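Culik Handheld Gripper Pair, second version: review after one term of club use

Our robotics club has eighteen members and one arm, so most of the arm's training data is collected by hand. In November we replaced our homemade tongs with a pair of Culik handheld grippers, bought through Gruvomberg. These notes cover one term with them. The club paid full price.

What you get

Two grippers, left and right, with a marker cube for each, spare jaw pads, a charging cable and a printed calibration sheet. The recording software is a separate download. Assembly took 30 minutes for the pair, most of it spent seating the cubes. The cube has to sit square on its base or the pose estimate drifts toward one side, and the manual gives this one line on page 3.

Handling

The jaws are curved plastic with black pads on the inside. The trigger travel is long and even, and a small object can be held at partial closure without much effort. Grip strength is modest. Foam balls, blocks and empty boxes are no trouble. A full water bottle slips if held near the top.

Weight is acceptable for short sessions. After 400 recordings over two afternoons, our younger members reported sore wrists and the older ones did not. We now change operators every half hour.
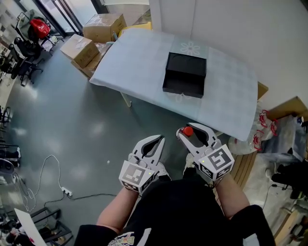
Our standard task is ball into box, one hand holding the ball and the other free to steady the box. It is simple enough to teach in one meeting and still shows up most faults in the hardware. Two-handed tasks are where the Culik pair earns its price. Both grippers share a clock, and we found no visible offset between left and right when we played the recordings back.

Tracking

Tracking is good as long as the cube faces stay in view. Rolling the wrist far inward hides the larger faces, and the software fills the gap with a straight line and gives no warning. Shinji Noguchi, who runs our data checks, wrote a short script that flags these gaps. The vendor should include something similar.

Strong daylight is the other weak point. Glare on a cube face caused lost frames on sunny afternoons. Matte tape along the edges of the faces helped a little. Moving the table helped more. A cloth on the table also cut down on reflections from the surface.

Software

The recorder is stable. Export to the Tanabe format works without changes. Export to Mendine drops the jaw opening values unless the box marked "extended" is checked, and that box resets every time the program is closed. We lost one full session to this.

Durability

One trigger spring came loose in the second month and was refitted with tweezers. The pads show wear at the tips. The cubes mark easily, and a scratched pattern reads poorly, so store them in the foam tray between meetings.

Verdict

Recommended for clubs that already have a working arm and someone willing to check data. Clubs still building their first arm should spend the money there.

Updated 15th March: the latest recorder release keeps the "extended" setting between sessions. The wrist roll problem is unchanged.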